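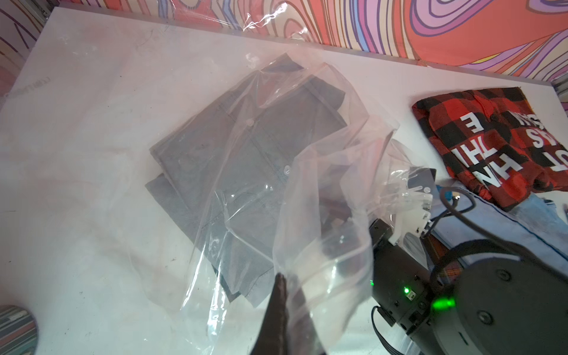

A folded button-up shirt in a clear plastic bag

Chambray

Chambray (say it SHAM-bray, though my nan always said "cham") is a lightweight plain-weave cloth with a coloured warp and a white weft. I get asked all the time whether it's just thin denim, and no, it isn't! Denim is a twill, so you'll see diagonal lines on it, while chambray goes one over, one under, and comes out looking a bit speckled.

Name and origin
The name is usually traced to Cambrai in northern France, a town better known for fine linen. Cotton took over later on, and blue became the colour everybody pictures (I'm fond of the greys myself). The "blue collar" of blue-collar work is often put down to chambray work shirts.

Weights
I keep a swatch book, and my favourite in it is a Sorer shirting at 132 grams per square metre – lovely stuff, soft but not floppy. The Stukel one next to it is heavier and I'd save it for an apron.

Care
Wash it at 30 degrees with similar colours and hang it in the shade, as our summer sun will fade the shoulders before you've had your arvo cuppa. Iron it a little damp. Mine gets four or five wears before the collar goes properly soft, and that's when I like it best.

See also: Denim; Oxford cloth; Gingham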